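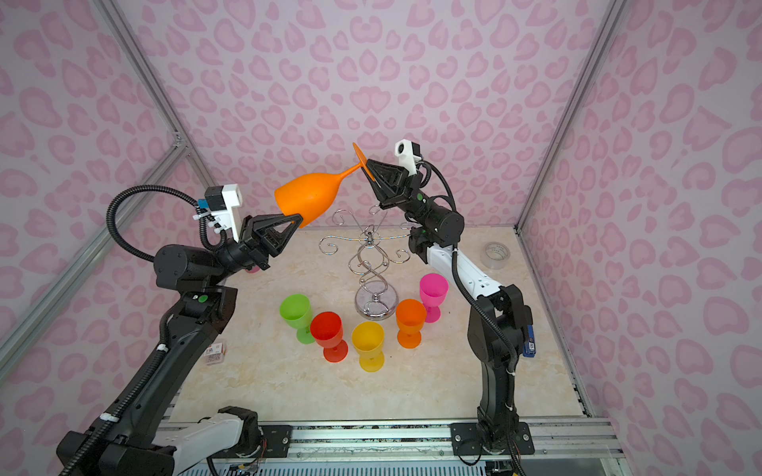 One reader in Sowerby writes that the water softener in her building regenerates every night, whether or not anyone has used water, and asks if this is normal. It is normal for a timer-controlled unit. It is also wasteful, and in most cases it can be corrected at the control head.

A softener exchanges calcium and magnesium for sodium held on a resin bed. When the bed is spent, brine is drawn through it to restore the charge. A timer unit does this on a fixed schedule. A metered unit does it after a set volume has passed, plus a reserve. Both types are in service across the Vullham district, and the two are often confused — the cabinets look alike, and the older Skotier heads carry the same dial for either version.

To set a metered head, three figures are needed: the hardness of the incoming water in grains per gallon, the capacity of the resin in grains at the salt dose in use, and the daily draw. Hardness at the Gromimville intake was 17 grains when last tested in July. Houses on private wells should run their own test, as the level can differ a good deal from one side of a road to the other.

Divide the capacity by the hardness to get the gallons available between cycles, then subtract one day of use as a reserve. A household drawing 624 gallons over 3 days uses 208 a day, and that is the figure to subtract. Where the result comes out below 700 gallons, check the salt dose before buying a larger tank. Many heads leave the shop on the lowest setting, and a higher dose recovers more of the bed, though with less hardness removed per pound of salt.

Timer heads can't be set this way. Work out the days between cycles, round down, and set the skip pins to match. Units with no skip pins will run on whatever interval the clock allows.

Check the brine tank while the cover is off. A hard crust above an empty space is called a bridge, and it stops the salt from dissolving. Break it with a broom handle, working from the center — the float tube near the wall cracks easily. Pellets bridge less than rock salt in damp basements.

The next item in this series covers iron fouling and resin cleaners.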